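Onham Trail Runners, spring meeting, 6th April

I'm taking notes again because I was the last one to sit down, so blame me for any gaps! Present: me (Mateja Halilović), Rok, Latifa, Zorica, and Miłosz, who came straight from a hill workout and ate most of the pretzels.

**Last meeting's notes.** Approved. Zorica pointed out I'd spelled Berisha two different ways. Fixed.

**Notutau night relay.** We're going for it in June — 13 runners have said yes so far and Rok thinks we can get three full teams if people quit being shy. Latifa has the leg list. The long leg is 10 miles with the nasty climb out of Berisha, and I said I'd take it (I was feeling brave, please don't hold me to it if my calf acts up again). Headlamps are required on every leg, even the early ones.

**Entry fees.** It's $35 a person if we pay as a club. Miłosz wants the money by the next meeting, and he'd like it without having to chase anyone this year.

**Pliseo loop.** The creek crossing is still a mess. We talked about moving the Pliseo long run over to the ridge side, which adds roughly 2000 feet of climbing if you do it twice. Zorica loves this idea. Rok does not. We'll try it once and vote after.

**Shirts.** Ran out of time. Latifa will send colors around, and please answer her!

**To do**
- Rok: van
- Latifa: leg list, shirts
- Miłosz: fees
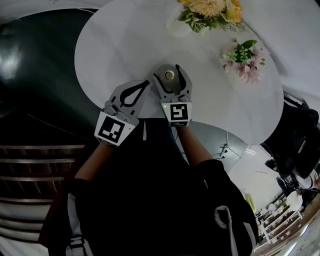

*2 min read*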